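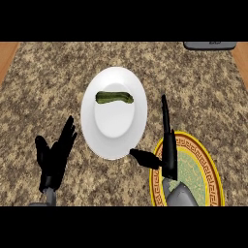 Sim kitchen, two arms, white plate and the patterned one

Hi all,

Replying to Rokeya's note (quoted at the bottom), quick because I have a budget call at 2 and havent eaten.

Short version: don't buy the second pair of hands yet. Hold it till December. Put the money into sim seats and a workstation first.

Longer. The Doucette quote is for hands only. No wrist adapters, no spare fingers, no shipping. Adapters are 665 each and we'd need one per arm, so that's a line nobody put in the sheet. Turex will bundle them but lead time is 6 weeks and they want a deposit up front. Asked twice about the deposit, no answer.

What I care about more is what we want the hands to do. Right now it's produce and plates on a granite counter, all rendered.

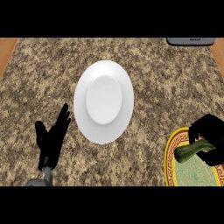
If the plate work is the main job, then finger hands on both sides, fine, budget for both. If half the tasks end up being simple pick and place we could get by with one hand and one cheap gripper, and that changes the total by more than 1,000. Somebody needs to pick. I'd like the task list frozen before we sign anyting.

Also the counter. If we're building a real one to match the sim, stone is heavy and the Nondeck bench is not rated for it. Printed laminate top? Cheaper, and the speckle is what the cameras care about. Need a price.

Still open: who owns the Prilico service renewal, and does it cover hands or just arms. Can't find the paperwork.

Dale

Rokeya Gamage wrote:
> Dale, all,
> Can we get the hands order in this quarter? Doucette
> is holding the price for now. I have it in the sheet as
> one line, please check I didn't miss anything.
> Sim side is ready whenever, same kitchen as before.
> Rokeya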